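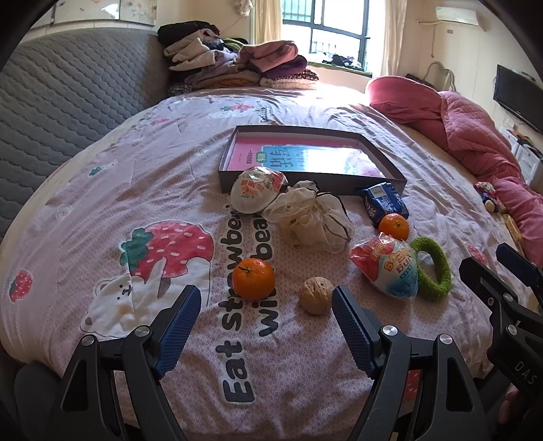 **What did the grant pay for in this period?**
It paid for sorting the small items in the bedrooms of the Westlow house, and for the time to write down how each kind of thing should be kept.

Progress report to Leinonen, Aug 8, 2020
Project: Plerno home tidying, second part

In this period we worked with the small things that collect in a bedroom and have no fixed place. Until now 403 items are on our list, and 85 of them are still without a decision. This is slower than our plan. The reason is mainly that food, hair things and toys were often kept together, and each family member has a different opinion where they belong.

We decided to do the sorting on the bed. It is a large soft surface, so round things such as walnuts and mandarins do not roll far, and one can sit next to them. A shallow box lid works well as a tray. The one with the bright pink base and the large Chinese characters has a raised rim, and it holds mandarins, a walnut and an egg-shaped package in clear plastic without any difficulty.

The rules we use at the moment:

- Fruit and nuts go back to the kitchen the same day.
- Scrunchies and hair bands go in one drawer, flat if possible.
- Wrapped candy and toys stay closed until the owner has seen them.
- Packets with a label are kept with the label up.

The second rule is not yet good. A sheer scrunchie takes much more space than a fuzzy hair band, and the drawer was full after two rooms. We asked Gekberg for a price for 4 low drawer boxes and we wait for the answer.
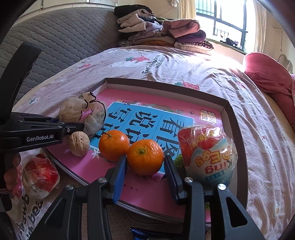
## Next steps

The remaining items should be decided before October. We would like to move a small part of the travel money to storage - the total stays the same - and we ask for your agreement in writing. The list of items will be sent separately when the last bedroom is entered.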